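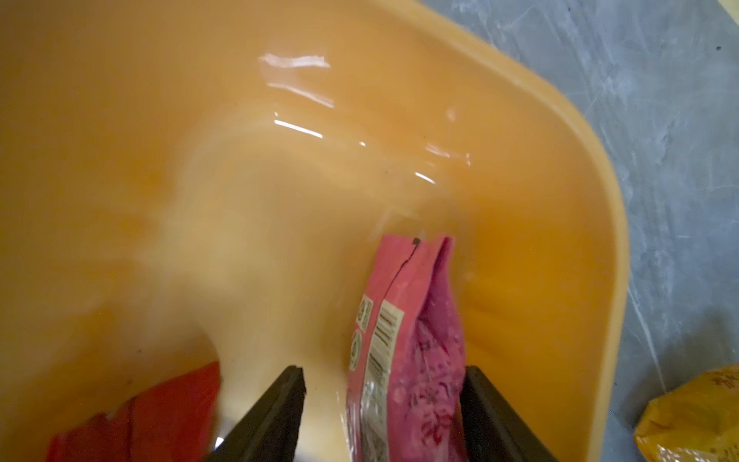 A pink snack pouch and one of the orange tubs, August packing.

Home | Our Work | Reports | Get Involved | Contact

Wuvthorpe Snack Tub Project
Progress report to the Santoso Fund
September 2, 2021
Prepared by Adi Liew, project lead

Dear friends at the Santoso Fund,

August was our biggest month so far and I have been looking forward to writing this one! The short version is that the tubs are in use at all 7 sites, the packing room has finally settled into a layout that works, and we have spent less on containers than we budgeted. The longer version follows, with the parts that didn't go so well included.

What we set out to do

When you approved the grant of $4,000, we promised to replace the cardboard boxes we had been using for after-school snacks with something that could be wiped down, stacked and sent back to us. The boxes were getting soggy in the van and falling apart at the bottom, and we were buying new ones constantly. We also promised to start sorting by type of snack before packing, so that every site would get a fair mix and the kids at the end of the route wouldn't be left with whatever was at the bottom of the pile.

The tubs

We went with big orange plastic ones. I wanted them smooth on the inside and they are, which has made more difference than I expected. A cloth and a bit of soapy water takes care of crumbs and sticky spots in a minute or so, and there are no corners for things to hide in. The rounded rim is comfortable to carry, even on the stairs at the library site, and the color is so bright that the site leaders spot a tub across a crowded gym. One of them told me the kids now call snack time "orange time," and I have started saying it too.

We bought 70 tubs, which gives each site enough for the week with a set coming back to us for cleaning. Two cracked in the van in the first week of August when a folding table slid into them. We now strap the tables to the other wall and have had no cracks since.

Sorting and packing

Our shelf space at the Plodano building is along one long wall, and for most of the summer we packed straight off the shelves. It was slow and we kept bumping into each other. In August we turned the tables the other way, put the full cartons behind us and the tubs in front, and gave each packer one kind of snack to look after. Crackers go in first, then fruit cups, then the soft pouches on top so they don't get squashed. It sounds like such a small thing, but the whole room is calmer and we are usually sweeping up by the time we used to be halfway through.

Pouches have been the trickiest item. The wrappers are slippery, they slide around, and a crimped corner can snag on its neighbor and drag it out of line. We tried laying them flat and lost track of how many layers we had. Standing them upright works much better. You can see the colors from above, and a gap shows up right away. The pink ones are the runaway favorite at every site, so we now spread them across all the tubs before anything else in that layer goes in.

We also check the date on every pouch before it is packed. On some of the packages the print is tiny, and my own eyes are not what they were, so I bought a lighted magnifier for the end of the table out of the supplies line. It cost very little and gets used all evening.

Numbers for the month

Snacks packed and delivered in August: 2,517
Sites served: 7
Tubs purchased to date: 70
Grant awarded: $4,000

The delivered figure is our highest yet. It would have been higher, but one supplier sent us a short order in the middle of the month and we had to thin out the fruit cups. The sites were very understanding, and we made up the difference with crackers.

What didn't work

The labels. We bought stick-on site labels for the tubs and they peeled off after the second wash, leaving a gummy patch that took real scrubbing to get rid of. We then tried marker, which wiped off along with the crumbs. For now we are tying a card to each tub with string, and that holds up fine as long as the card comes off before cleaning. I would like something more permanent and am asking the print shop for ideas.

Return of empty tubs has also been patchy. Five of the sites send them back like clockwork. The other two tend to find other uses for them (one was full of jump ropes when I picked it up, and I can't say I blame them). I have asked both sites to keep a marked spot by the door, and I will let you know how that goes.

Jirnano order sheet

You asked in your last note whether the Jirnano order sheet was worth keeping. Yes, please! The site leaders fill it in the night before packing and we print one page per site. Before we had it I was taking orders by text message and copying them onto the back of an envelope. The only change I would make is a line for allergies at the top of the page, where the packer sees it first. At the moment it is at the bottom and easy to miss.

Coming up

School is starting and two of the sites expect more children than they had over the summer, so we are planning for fuller tubs and a second packing evening each week. I am pricing lids as well. We have managed without them in dry weather, but the walk from the van to the door at the park site is a long one and the rain will come. If there is money left in the container line after the lids, I would like your okay to put it toward a second rolling cart.

You are welcome to visit any packing evening. Wear shoes you can stand in, and we will find you a spot at the table.

With many thanks,
Adi Liew

Related
Snack Tub Project: what we buy and why
Packing evenings at the Plodano building
How to fill in the Jirnano order sheet
Become a Wuvthorpe snack site
Earlier reports to the Santoso Fund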